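Oct 15, 2022

Progress report to the Buzatu Fund, second period
Submitted by Settimio Sala, Bendholm Reading Program

## Enrollment and attendance

The adult literacy classes at Bendholm began the period with 17 learners and closed it with 24. Two of the original group moved away and one found a job with evening shifts. Attendance has been steady in the beginner group and patchy in the intermediate one, mostly during harvest weeks.

## Teaching

We run six sessions a week. The beginner group has finished the first workbook and moved on to forms, bus timetables and short letters. The intermediate group asked for help with the written part of the driving test, so we put the newspaper unit off until March.

Spelling is still the weak point. Learners who read a full page without trouble will often stop at writing a three-line note. We have added a short dictation to every session and will report on it next time.

## Spending

Workbooks from Clivix cost more than budgeted after a price rise. We covered the difference from the travel line, which was underspent. No change to the total is requested.

## Rooms

The Brotitz branch room is now ours for the one-to-one reading assessments. It has plain light walls and a white table, and it is quieter than the main hall.
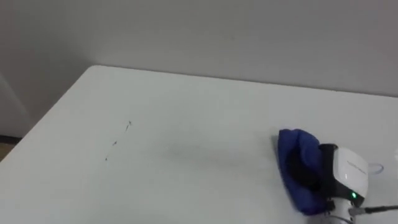
## Next period

- Hire a second tutor for the beginner group
- Complete assessments for all 24 learners
- Order the level two workbooks before the new year
- Agree on summer dates with the Brotitz branch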